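Kit corner: the Hastari grip set, reviewed

Hastari would like you to know that its new hand-held gripper is "ready in minutes". Ours was ready in an afternoon, most of which went on finding the bag of screws, which had been packed inside the lid for reasons known only to Hastari.

The idea is sound. You hold the tool, you do the job with its two fingers instead of your own, and the camera on board keeps a record that you can later feed to your robot. No arm needed, no safety cage, no booking the lab in Oramham three weeks ahead. At 700 pounds for the full kit, or 300 for the spare fingers and pads alone, it is priced for people who have a budget and would rather not explain it to anyone.

Zahira Lau had it for the whole of June and came back mostly pleased. The ridged pads hold well, the squeeze is light, and her wrist only began to complain after 2 hours. Sławomir Urbańczyk, who has larger hands and less patience, found the handle too short and said so to the supplier, twice. Brulldale, who handle the sales over here, have promised a longer one. They promised a better manual as well, and we are still on the one with page 3 missing.

We liked the pads best. They come off with a small screwdriver and go back on the same way – a low bar, but last year's kit failed to clear it. We liked the software least. It asks you to name every session before you start, then files the lot under "untitled".

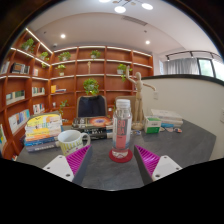

Brulldale will lend a set for a fortnight if you pay the postage, and Intan Subramaniam keeps the list of who wants it next. Please send it back with the screws.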